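Galtis opens its buying guide for two-armed robots to small shops

I'm Martti Hyvönen, and I run equipment planning at Galtis. We've put out a free planning guide for small shops thinking about a first two-armed robot, and I'm pretty excited about it! Most of the calls I get start with "what does the arm cost?" and then we spend an hour on everything else: grippers, spare fingers, floor space, training, the service plan (please don't skip the service plan).

The guide asks you to try your layout in simulation before you sign anything. You pick a room, put your counter and your odds and ends in it, and see what the arms have to work around.

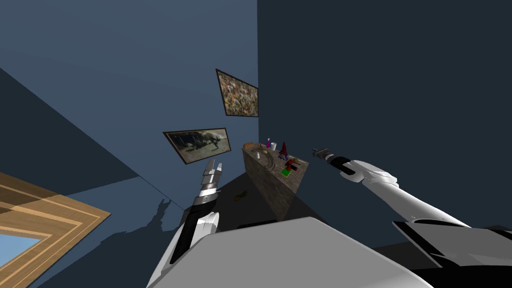 Simulated room, with open grippers in both views

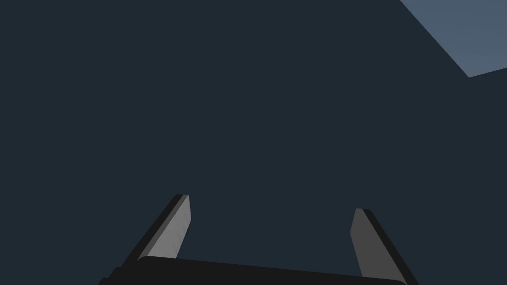

HUSOV, October – The guide runs 30 pages and comes with a budget sheet my colleague Vojtěch Rusnák built from scratch. He likes to set aside about 2,000 dollars for gripper parts in the first year, and I'd add another 1,000 for mounts and cables, but we argued over that one and left both lines blank for you to fill in.

There's a 6-month planning calendar too, so you can line up the order, the power work and the training without everything landing in the same week. Flokel, our training partner, is taking sign-ups for planning calls now, mornings only for the time being.

Want a copy? Write to the Galtis planning desk in Husov and ask for the two-arm guide.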